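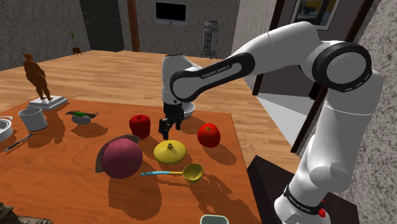
According to Indetti, the first thing to check with any simulated benchmark is whether the score survives a change of seed, and most of the comments under our last review asked the same about Ostero. So I ran it again.

Ostero is a test kit for grasping policies. You give it a trained policy, it sets up tabletop clutter in simulation, and it scores each pick. The version reviewed is the one posted 9/30/20. It ships with 169 object models, mostly food, dishes and small household things, and 14 room layouts.

Setup took me one evening. The install script failed once on a missing library and the manual does not mention it. After that it ran without trouble on a desktop with 2 graphics cards.

I put the Furneo baseline through 2,662 trials, then repeated the full set with a new seed. The ranking of object types stayed the same. Compact items such as the tomato and the apple scored well. Thin handles scored badly, and the ladle was the worst of the kitchen items both times. The policy tends to go for the bowl end and close too early.

What I like is the log. Every failed grasp is saved with the planned pose and the contact points, so you can replay it. The Van den Broek kit only gives you pass or fail — not much help when you want to fix something.

Contact friction is one setting for the whole table, so a ball and a cup slide alike. That is my main complaint. The other is speed, as shadows are on by default and the switch is buried in a config file.

An update with per-object friction is planned for December. I would use Ostero now for comparing methods. I would not use its scores to predict results on a real arm.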